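Proceedings > Student Robotics Workshop > Papers > Section 5

Previous section | Next section | Contents | References | Download

5. What the Handover Scores Do and Do Not Show

5.1 Setup of the class project

The handover task was the second of two assignments in the February block of the course. Each student team received the same humanoid platform, the same teleoperation software (Humado, in the version issued to all sections), and one table covered with a woven cloth. Teams were asked to collect demonstrations of the robot and a person passing small household objects between them, train a policy on those demonstrations, and report a success rate. Across all teams the course produced 2565 demonstrations, of which 469 were set aside for testing.

We were asked by the course staff to review the results before they were cited elsewhere. Our view is less cheerful than that of the original project report, which we refer to as the Briretmont report after the teaching lab where the work was done. The students did careful work with limited time. Our complaints are mostly with how the task was defined and with what was later claimed for it.

5.2 Scoring

The Briretmont report calls a handover successful if the object ends up with the intended receiver and does not touch the table in between. This sounds reasonable until one looks at who is doing the adjusting. A person holding out a hand will shift it a little to meet the fingers, will close the palm early if the object starts to slip, and will wait as long as needed. None of this is recorded. The score therefore measures a pair, and the report treats it as a property of the policy alone.

A stricter reading would ask the person to hold still. Two teams tried this on their own initiative, and both saw their scores drop. The report mentions the drop in a footnote and puts it down to operator fatigue. No evidence is given for fatigue, and we do not see why tired operators should matter in trials where the trained policy was in control.

The direction of the transfer is also missing from the records. Robot to person and person to robot are entered under one label, "handover," although they fail in different ways. Giving an object up mostly requires the hand to open at the right time. Taking one requires the fingers to find it, close on it, and do so without pushing on the palm underneath. Averaging the two makes the harder one look better than it may be.

5.3 Clutter and the choice of objects

The Rønning protocol, which the course adopted with small changes, asks that other items be left on the table during each trial. The stated purpose is to keep the policy from learning that anything on the cloth must be the target. We agree with the purpose. We doubt that the class version serves it. Figure 3 gives a typical arrangement: a round orange-yellow object in a clear plastic container is at the person's palm, under the fingertips of the robot's left hand, while a stack of beige paper, a crumpled snack wrapper and a flat pink-and-white packet lie on the cloth. The target is in the hand and the clutter is on the cloth around it. A policy that simply moved toward the nearest bare hand would do well here without knowing anything about the object.

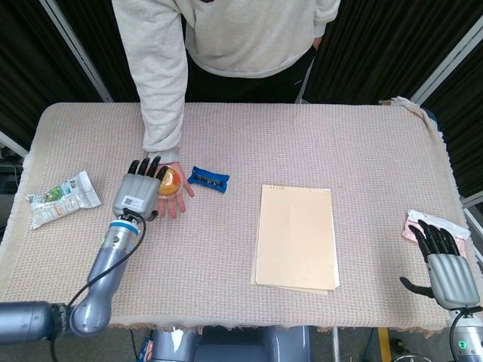 Figure 3. Handover task, robot's left hand over the person's open palm.

The obvious check is to run the same policy with an empty palm and see whether the fingers still close. The Briretmont report does not include this check. We asked for it, and were told that the platform had already been reassigned to the next section of the course. Until someone runs it, the phrase "object-aware handover" in the report's abstract should be read as a hope.

Clear containers raise a further problem. Depth readings on transparent plastic are often poor, and the Hunder camera module used in the course was never tested on such material before the trials began. If the policy succeeds on these items anyway, it could be relying on the colored contents, on the person's hand, or on the habits of the operators who supplied the demonstrations. The data as logged cannot separate these.

5.4 What we would accept

We would take the reported scores as a fair sign that students can learn to run a full collection and training cycle inside one block. For a teaching paper that is a decent result, and it should have been the headline. We would not take them as a comparison with any other system, and we would ask that the single pooled score be dropped from future versions of the assignment.

Related papers
Grading Teleoperation Assignments Fairly
Depth Sensing on Clear Plastic: A Classroom Test
The Rønning Protocol, Revised
Small Data Sets and Large Claims in Student Projects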